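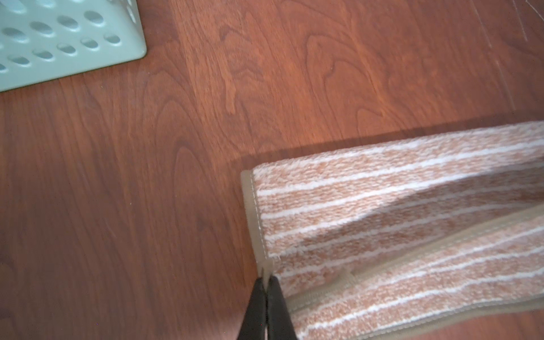
Can you please just tell me how you fold them, because mine fall over the minute I close the closet door? That came in from a reader after the June letter, and she wasn't the only one wondering. I mentioned in passing that I'd switched to folding towels on the dining table instead of on the bed, and I got more mail about that one sentence than I did about the whole piece on pantry moths. There are 3000 of you on this list now and I'd like to think most of you already know how to fold a towel, but here we are, and I'm happy to talk about it for as long as you'll let me!

So, the table. I used to dump the clean laundry on the bed like everybody else in my family, and then I'd fold sitting down, with a pile sliding into my lap and the quilt bunching up under everything. A bed is a terrible place to fold. It gives under your hands, so you can't press a crease, and you can't square up the corners, and if you leave it half done you have to move the whole business at bedtime. (I have slept next to a heap of bath towels. I'm not proud of it.) A table pushes back. You lay the towel down, run your forearm across it, and it stays where you put it.

My table is wood, reddish brown, with those big swooping arches in the grain that I could stare at through a whole cup of coffee. I bring the towels over in the green plastic basket, the kind with the holes in the sides, and I set the basket on the corner of the table so I'm not bending down to the floor for every washcloth. If you have a back like mine, put the basket up high. I really can't say it strongly enough.

Now the fold. For a striped towel I let the stripes do the work:

- Lay it flat and pull gently on the corners until the stripes run straight. Terry likes to go wavy after the dryer.
- Fold it in half lengthwise, along a stripe. Use the stripe as your ruler. On a plain towel you have to guess, and I'm a bad guesser.
- Smooth from the middle out with the flat of your arm.
- Fold the short way, once for a hand towel and twice for a bath towel. I stop there most days.
- Put it on the shelf with the rounded fold facing out and the raw-looking ends to the back.

That last one is what fixed the falling-over problem for me. With the edges out, every towel in the stack catches on the one above it when you pull, and down they come. With the fold out you can slide one from the middle and the rest mostly stay put. Mostly. I also quit stacking so high, and that may have helped more than anything clever I did with the folding.

Some of you fold in thirds, and several of you feel very deeply about it. I tried thirds for a month. It makes a neat little package and it does fit a narrow linen closet better than my way, so if your shelves are skinny, go for it. What I didn't like was the extra thickness, which left the middle of the stack rounded up like a loaf of bread. My closet is deep and not very wide, in an old house in Prulunska where no two shelves are the same size, and halves work better there. Measure your shelf before you pick a side.

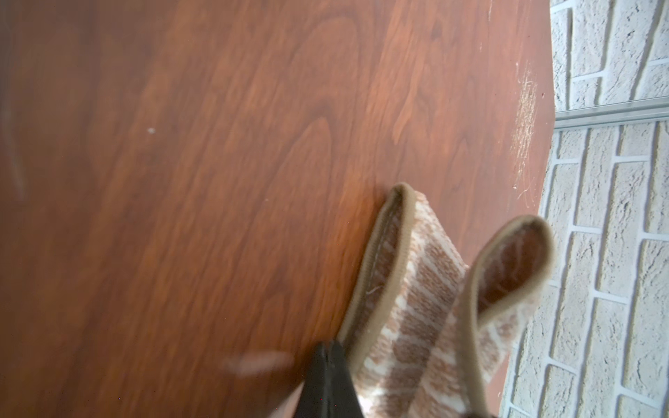 But doesn't folding on a good table ruin the finish, one subscriber wanted to know, and shouldn't I at least put a cloth down? I've thought about this one a lot, more than I expected to. Clean, dry terry isn't going to hurt a finished tabletop. What you do have to watch for is whatever comes along with it: a zipper from the same load, a metal button, grit stuck to the bottom of the basket. So I wipe the bottom of the basket before it goes up on the wood, and I lift it when I want it moved. I don't slide it. If you're folding jeans or anything with hardware on it, yes, put a cloth down, or do those on the bed after all.

My own table isn't a showpiece anyway. There's a patch of pale scratches close to one edge, fine whitish lines mostly and some little chips in the finish, and when the light hits the shiny part of the top they show up very well, thank you. I did ask about having it stripped and redone. The quote was $949, and that didn't include getting it out the door and back. I said I'd think about it, went home, and bought a tin of tinted Drirell wax for 17 dollars. I'm still reading the back of the tin. The advice there is to test it on the underside first, let it sit overnight, and look at it in daylight before you do the top, and I mean to follow it to the letter, because I once rubbed a walnut-colored something on a cherry-colored chair and lived with that chair for years.

If you've used a tinted wax on a reddish finish, write and tell me what shade you went with! I'd love to hear how it held up with plates and elbows and laundry on top of it.

A few odds and ends while I've got the towels out.

**Stray threads.** Snip them. Please don't pull. In a looped terry one tug can take a whole row of loops along with it, and you'll have a bald stripe forever. I keep a small pair of scissors in the same drawer as the napkins so they're right there when I'm folding – otherwise I tell myself I'll do it later and then I yank it.

**Bound edges.** Anything with piping or a sewn binding around the rim won't lie as flat as a plain hem, and that's fine. The binding is thicker than the cloth and it springs back up. I smooth those pieces with my hands and lay them on top of the stack, never underneath, so they don't tip everything else. If it really bothers you, fold them while they still have a bit of warmth from the dryer. They behave better then.

**Soap.** I've cut my Taltis down to half the scoop and the towels came out softer, with less of that waxy feeling. I skip fabric softener on towels completely. Others will disagree with me, and you're welcome to your softener, but mine stopped drying people.

**Where to buy.** I had a couple of you ask where to look for heathered stripes in the softer colors, the peaches and tans. The bins at the back of Canpolat are worth a dig, especially toward the end of the season when the beachy colors get marked down. Bring one of your own along if you're trying to match, since store lighting makes every peach look like a pink. And feel both sides before you buy, as some of them are looped on one side and shaved smooth on the other, and they don't fold the same or dry the same.

**The closet itself.** The little gauge on my top shelf read 70 percent humidity for most of last summer, and I could smell it. I leave the door open an inch now when we're home and I don't put anything away until it's dry clear through, hems included. Hems are sneaky. Pinch one between your fingers before it goes on the shelf, and if it feels cool, hang the towel over a chair for an hour and go do something else.

Next time I'm going to try to tackle fitted sheets, which I've been putting off since I started this letter. I have a method. It's a little ugly and it uses up the entire table, so the coffee cups will have to move. Send me yours before then and I'll try out as many as I can stand.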